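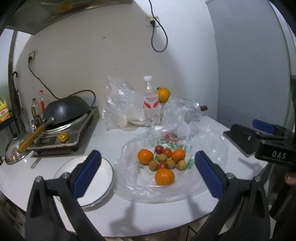

Last updated: July, 6:40 p.m.

Leave the fruit on the counter

by Chidubem Wike

My sister-in-law visited us in Grencombe this summer, and before she had taken off her shoes she was already looking for a bowl. There were mandarins on our counter, and cherry tomatoes, and a few small brown fruits that she did not know, all lying together on the plastic bag. She wanted to put them somewhere. I told her they were already somewhere.

I want to defend this habit, which I think is common and which many people hide before guests come. You come home from the market, you open the bag, you press it flat, and the fruit stays on top of it. The bag becomes a kind of tablecloth. In our kitchen this happens beside the cooktop, in front of the water bottle, where everybody must pass.

I grew up in a house where fruit was in a bowl, and the bowl was on a high cupboard, and one asked before taking. It was a beautiful bowl. The fruit in it became old very often. Later I rented a room in a flat with a kitchen so narrow that two persons could not turn in it at the same time, and there I learned the other way. What was on the counter was eaten by evening. What was put in the refrigerator drawer I found again when I was moving out.

I know the arguments against. The first is that it looks untidy, and I accept this. A crumpled bag is not a pretty thing, and when there are two or three more of them standing behind it, the counter looks as if the shopping is never finished. I have seen the Plominar catalog, with its three-level fruit stand for 827, and I admit that I looked at it for longer than I needed to. But a fruit stand takes its place on the counter also when it is empty. The bag I can fold in a few seconds, and then I have my counter back for chopping.

The second argument is that one should not mix things. My wife says this, and she is partly right. Tomatoes and mandarins do not belong to the same meal. However, I have noticed that I eat tomatoes like fruit only when they lie among fruit. In a salad drawer they wait for a salad, and I am not a person who makes a salad each day. Next to a mandarin, a tomato is something for the hand.

The third argument is about the stove, and here I have no defense, only a rule. The fruit must stay well to the side of it. When I am not cooking, the wok rests upside down on the cooktop, and I like to see it so, because it tells me the kitchen is closed. When I turn it over, I first slide the bag away from the heat. A bag of this kind slides very easily with everything on it. Try that with a heavy bowl.

I do not say that people should throw away their bowls. If you have a large table, please use the large table. I speak to those of us who cook on one short counter and feel ashamed when somebody rings the bell. My sister-in-law stayed with us until the end of the week. She did not find a bowl she liked, and on her last morning she was peeling a mandarin over the bag and leaving the skin there too.

25 shares · 3 comments

Abubakar
My mother did exactly this, but with newspaper. The bag is better, newspaper sticks to the tomatoes.

clikirero_kitchen
Sorry, I am with the sister-in-law. Air must go under the fruit or the bottom one gets soft. A cheap wire basket solves it.

Abubakar
@clikirero_kitchen only if you are slow in eating them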